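Taller de reparación: ¿vale la pena resucitar una torre?

Katia Morelli insiste en que un sobremesa viejo tiene arreglo casi siempre. Yo sigo sin verlo claro. En Marino piden 50 euros por la puesta a punto, y por 80 ya se encuentra uno revisado. 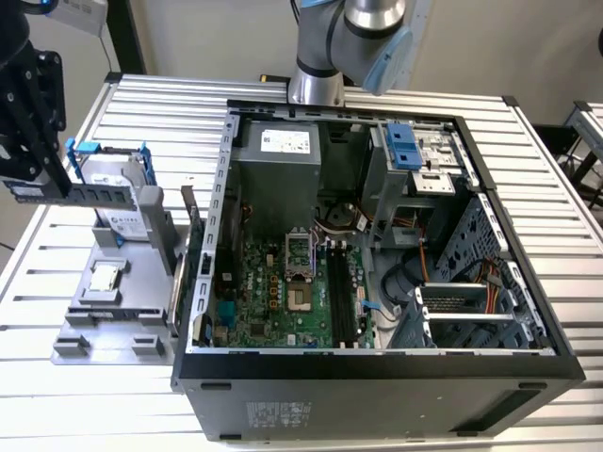
Lo que sí le concedo es el orden: antes de tocar la memoria, el procesador en su sitio y el soporte bien cerrado. Y los cables, apartados. Que luego arranque es otra historia.

Próxima sesión, el miércoles. Traed destornillador y pocas ilusiones.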